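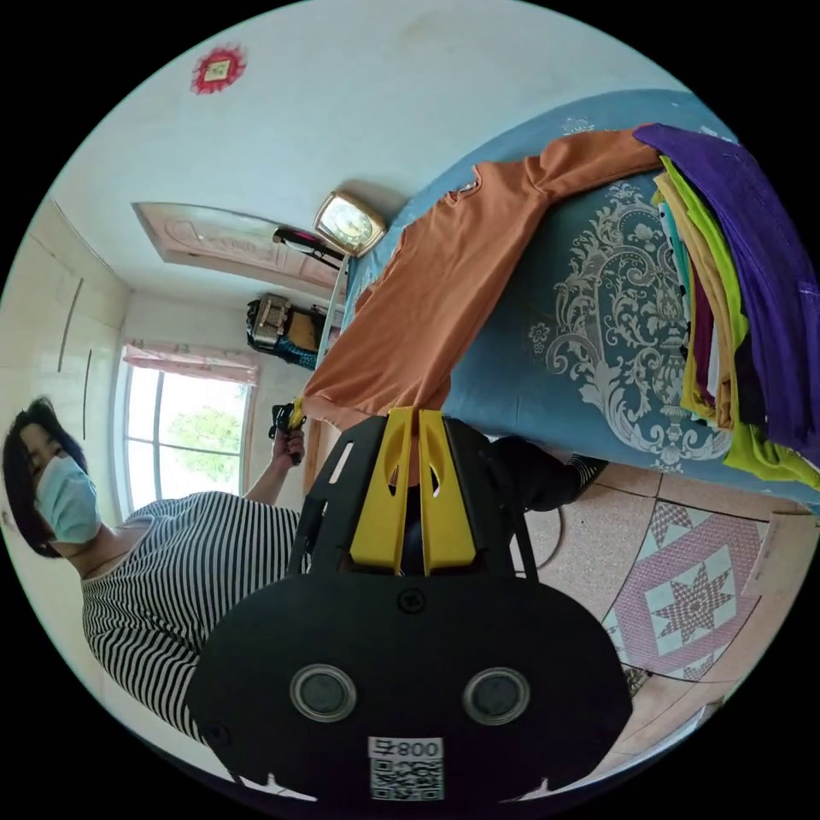

**Folding long-sleeved shirts on the bed so the stack doesn't slide**

Posted by Trakar, 05/02/2020

I fold the family's laundry on the bed because we have no table big enough. T-shirts are fine. Long-sleeved shirts come out in different widths, and once the pile gets tall it leans and goes over the side. I have 34 shirts to get back into a wardrobe with narrow shelves. Is there a way to get them all the same size without buying a folding board?

**Kozma**

Lay the shirt face down with the collar away from you and smooth it out from the middle. Fold one side in to the center of the back, then turn the sleeve down so it lies straight along the body. Do the other side the same way. Bring the hem up to the middle, then fold once more to the collar.

For the width, cut a piece of cardboard to fit your shelf and put it under the collar before you fold the sides in. Slide it out at the end. I've used the same piece since April.

Keep the stack away from the edge of the mattress. The bed dips there and any pile will tip. I make 2 short stacks and put the thick shirts at the bottom.

**Jirnum**

just roll them

**Botix**

Rolling works in a drawer but on a shelf they roll out when you open the door. I'd go with the cardboard. Also pull the bedspread tight first, or you end up folding the wrinkles of the cover into the shirt. My shelf takes up to 19 shirts if I alternate which way the collars face.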